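仿真里训练的抓取策略，换了头部视角后成功率从62%掉到29%，该怎么分析？

分类：机器人学习 / 仿真与策略评估

Verkedier

各位好，我在做一个双臂机器人的模仿学习课题，方法部分卡住了，来请教一下。

任务很简单：机器人站在厨房岛台前，用右手夹爪拿起台面上的餐具，放到杯子旁边。策略是一个标准的动作分块模型，输入是头部相机、两路腕部相机和关节角，输出末端位姿增量。训练数据是在仿真里遥操作采的，共300条演示，采集时头部相机的外参是固定的。

评估分两组。第一组头部相机与训练时一致，成功率62%。第二组给头部相机加了随机的俯仰和滚转扰动，最大5度，其他条件都没动，成功率29%。每组用同一批随机种子，物体初始位置一一对应。

我原来以为有腕部相机兜底，头部视角偏一点影响不会太大。从回放看，失败大多发生在接近阶段，手还没到餐具上方就偏了。一旦腕部相机里能看清餐具，后面基本能完成。

场景和视角大致如下，前两张是从机器人上方往前看，第三张是夹爪近处看台面。

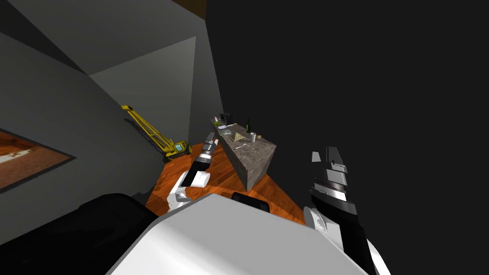
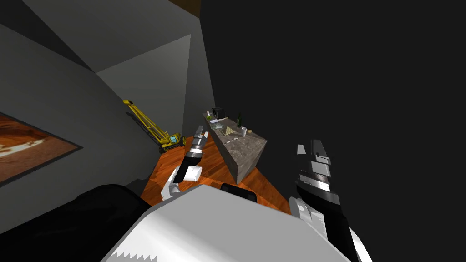
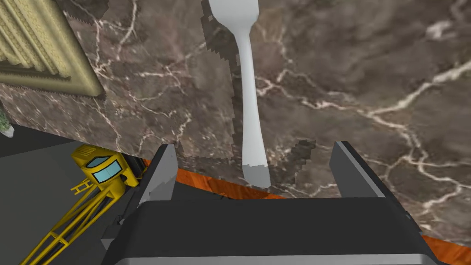 仿真渲染画面，第三张中叉子位于两指之间，尚未夹住。

我想问的是：
一，这种下降能不能直接写成“策略过度依赖头部视角”？
二，审稿人大概会要求哪些对照实验？
三，除了重新采数据，有没有成本低一点的补救办法？

补充：背景里的玩具吊车和墙上的画在训练和测试时都有，没有做过随机化。墙面和光照也没有随机化。

Enikő Pap

先回答第一个问题：现在的数据还不够。你只证明了扰动头部相机会让成功率下降，没有证明原因是策略依赖它。至少有三种解释要分开：

策略主要靠头部画面做定位，外参一变，像素位置到末端位姿的映射就错了。
策略两路都用，但头部特征一旦偏离训练分布，会把融合后的特征整体带偏，腕部信息再好也没用。
策略记住了背景。你的吊车、画框、岛台边缘和墙角在训练里从来没动过，它们就是很稳定的参照物，相机一转，这些参照物一起移位。

对照实验建议这样排。先做模态屏蔽：训练时随机丢弃头部画面，得到一个能处理缺失输入的版本，再分别在有头部、无头部两种条件下评估。不要拿现在的模型直接喂黑图，黑图本身也是分布外输入，结果说明不了问题。

然后做背景替换：头部相机保持不动，只移走吊车、换掉画。如果成功率也明显下降，第三种解释就有份量。这个在仿真里改个配置就行，不需要新数据。

再把俯仰和滚转分开扫，每个轴从零扫到最大值，画成曲线。你现在两个轴混在一起，读者看不出是哪一个在起作用。滚转会让岛台在画面里整个斜过去，俯仰主要改变台面在画面里的高低，两者对深度估计的影响不一样。

另外，成功率请按阶段报告：到达餐具上方、闭合并夹住、放到目标位置。你说失败大多在接近阶段，这句话放正文里必须有数字。每组的试验次数和置信区间也要写，帖子里没看到。

补救办法：仿真数据的好处是可以重放。把演示的状态序列存下来的话，换一组相机外参重新渲染就能得到新视角的画面，动作标签不用动。前提是你的动作定义在机器人基座坐标系里。如果定义在头部相机坐标系里，标签要跟着变换。我们在Tallholm的项目里就是这么做的，渲染跑了一个晚上，没有再请人遥操作。

Skikitz

把图像增强开大一点就好了，随机裁剪加旋转，我之前做分拣任务加完就涨了。

还有学习率可以调小试试。

Chia-jung Yu

楼上说的裁剪和旋转要小心。二维旋转只能近似滚转，对俯仰没什么用，而且如果腕部画面也一起转，左右方向和动作标签就对不上了。要加也只加在头部那一路。

我补充一个可能被忽略的地方：检查渲染。第三张图里叉柄左侧有一条锯齿状的暗色块，柄的下端右边还有一小块，看着像阴影或者贴图的渲染问题。台面纹理本来就花，深色底上有白色纹路，叉子又是白的。如果这些暗块会随视角变化，策略可能把它们当成餐具附近的特征来用，训练外参下表现正常，外参一变就失效。

检查方法：固定机器人和物体，只转相机，连续渲染一段，看暗块动不动。也可以把台面换成纯色再跑一遍两组评估。如果换成纯色后两组差距缩小，论文里就要把渲染因素单独列出来，不能全算在视角头上。

阴影贴图的分辨率和偏移量也值得看一下，有些引擎默认值偏低，近处的小物体特别容易出锯齿。

关于写法，在没有做完Enikő说的屏蔽实验之前，我会写成“策略对头部相机外参扰动敏感”，这个说法你的数据是支持的。

Verkedier

谢谢各位。动作是定义在基座坐标系里的，状态序列也都存了，可以重新渲染。我先做背景替换和纯色台面两组，这两个最快，周四组会前应该能出结果。分阶段的统计我从日志里重新算，试验次数会一起补上。

追问一下Enikő，重新渲染时外参扰动范围是和测试一致，还是应该更大？

Enikő Pap

训练范围要比测试范围宽一些，同时另留一组训练范围之外的角度做测试，两个结果分开报。每条演示多渲染几组外参，同一条演示内部保持外参不变，不要逐帧抖动，除非你的真机头部在执行时会动。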